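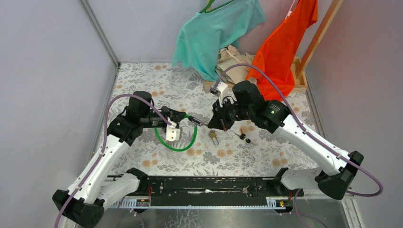
Green coiled cable and plug over the flowered cloth

Plavon Sports Board > Combat Sports > Judo

Thread: Trummer out of the Rondura Open, what now for the 100 kg class?

matside_mel
Posted Feb 1, 2022
The club put out a statement this morning. Leopold Trummer has pulled out of the Rondura Open with the same shoulder he hurt in December. No surgery planned, no return date given. His coach says he did light throws last week and could not lift the arm properly the next morning.
That leaves 16 names in the 100 kg draw and no returning champion. Who do people have?

kuzushi_ken
Bachmann. He was going to be second seed anyway and now he moves up to first. His side of the draw looks easy until the semifinal.

oldgi
Bachmann has not won anything since he moved up in weight. He gets to finals and then picks up penalties. I'd want to see him attack in the first minute before I put him down as the favorite.

kuzushi_ken
He lost two finals. One of them was to Trummer, who isn't there.

oldgi
And the other one was to a man ranked well below him, on three shidos. He stood on the edge of the mat for most of it.

harbor_dojo
The part I don't like is how late the news came. People bought tickets for this. The shoulder was hurt in December and the poster with Trummer on it was still up at the train station yesterday. They must have had some idea.

matside_mel
The statement says the decision was made last night after he tried to train. I don't see a reason to doubt it. He was entered because he wanted to fight.

harbor_dojo
Fine, but he was also entered because he sells seats. Both can be true.

tworeturns
Ticket prices for the Rondura went up this year too. I paid 80 for two days and I'm up in the corner behind the scoreboard. Still going. Is anybody driving from the south side? I have room for 2 people and can leave early.

ukemi_dad
I could use a ride, sending you a message. My daughter fights in the cadet event in the morning, so early is good.

brownbelt_jo
Back to the draw. Nobody has mentioned that the women's 78 kg is the better class this year. Esi Bonsu is in it and she's been throwing everyone with that left-sided uchi mata. I'd pay to see that before I'd pay to see the heavier men push each other around.

kuzushi_ken
Agree on Bonsu. She won the training camp randori rounds by a mile, from what I heard.

oldgi
Randori rounds don't have a winner. That's why it's randori.

kuzushi_ken
You know what I mean. She was throwing people and they weren't throwing her.

brownbelt_jo
I was at the camp on the second day. She got thrown twice that I saw, both times by a smaller partner going underneath her with seoi nage. She doesn't like a low attack on the right. If someone in the draw has a good drop seoi it could be a short day for her. I still think she wins it.

matside_mel
Her first fight could be the hardest one. She's unseeded because she missed most of last season with her exams, so she can meet anybody in the first round.

gripfighter
I'm going to disagree on Trummer being such a big loss. He was 31 last birthday, he's had that shoulder strapped for two seasons, and his last few wins came on penalties in golden score. The class was going to be open with or without him.

matside_mel
He won this event last year with two throws for ippon, and the final was over in under a minute. That's not penalties.

gripfighter
Last year, yes. I'm talking about the fall. Go back and watch the quarterfinal where he held the sleeve for four minutes and did nothing with it. The right arm was already not working. He should have stopped then and had it fixed.

oldgi
Gripfighter has a point there. He changed his grip at the start of the fall. He used to go high on the collar with the right hand and now he takes the lapel at chest height. You don't do that if the shoulder is fine. The injury in December may just be the day it gave out.

ukemi_dad
I had the same thing at a much lower level. It was a year before I could take a high grip again, and sleeping was the worst part of it. I ended up using one of those Dodow lights to get off to sleep because I could only lie on one side. Physical therapy did more for it than anything else. I hope he takes the whole season off.

harbor_dojo
He won't. He'll be back for the team event and he'll hurt it again.

matside_mel
The coach said they will look at the team event later. So that's a maybe.

tworeturns
Does anyone know if the reserve list gets used at the Rondura, or do they just run the draw with a bye? Last time I went there was a withdrawal at 90 kg and the other guy walked out, bowed and walked off again.

matside_mel
Before the draw they use the reserve list. After the draw it's a walkover. The draw is the night before, so somebody off the list gets the place. The 16 I gave in the first post already includes the reserve.

kuzushi_ken
Who is it?

matside_mel
One of the juniors from the host club. I don't want to put the name up until it's on the official sheet.

gripfighter
A junior at 100 kg against Bachmann in the first round would be rough.

oldgi
Or it would be the fight where Bachmann stands on the edge again. I'll take the junior.

kuzushi_ken
Noted. I'm going to remind you of that one.

brownbelt_jo
Does the stream cover both mats this year or only mat one? I can't get there until the afternoon and I don't want to miss Bonsu's first fight.

matside_mel
Both mats, separate links. They go up on the club page the morning of the event. I'll post them in a new thread when I have them.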